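**Dark grout on white floor tile: haze after sealing**

**vgisler**
Floor is white glazed ceramic with charcoal cement grout, Fenoda mix. Sealed with Torvik penetrating sealer 10 days after grouting. There is now a gray film along the joints, visible only in low light. Vinegar at 1:10 did nothing. Is this efflorescence or sealer residue?

**jointwidth**
Sealer residue. Efflorescence is white and powdery and comes off on a dry finger. A penetrating sealer left on glaze has nowhere to go and cures on the surface. Re-wet a test patch with the same sealer, wait 2 minutes, buff with a dry cloth.

**E_Palomino**
Disagree on the test. If it's a water-based sealer, fresh product won't soften cured product. You need the maker's stripper or a plastic scouring pad. Also stop using vinegar. It etches cement grout, and on a dark color the etched joint dries lighter, so now you may have two problems.

**jointwidth**
Data sheet for the solvent version says re-wetting works. She didn't say which version.

**vgisler**
Solvent version. Tried it on one tile by the door and the film lifted. The joint next to it is still a shade lighter than the rest, so Édgar may be right about the vinegar.

**E_Palomino**
Then a colorant on the joints once the film is gone. Don't seal again before that. White tile with dark joints: 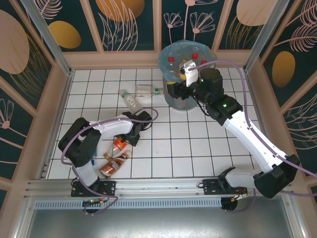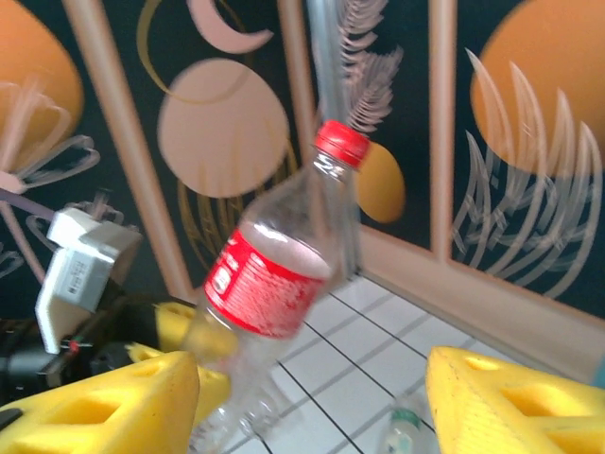

**tilesaw57**
Colorant is premature. Wait until October and look at the joints again when they've dried through. I had the same blotching with Arkon charcoal and it evened out without treatment. If you do go ahead, strip the sealer out of the joint first or the colorant will peel, and keep it off the cut edges at the wall, where there's no glaze to wipe it from.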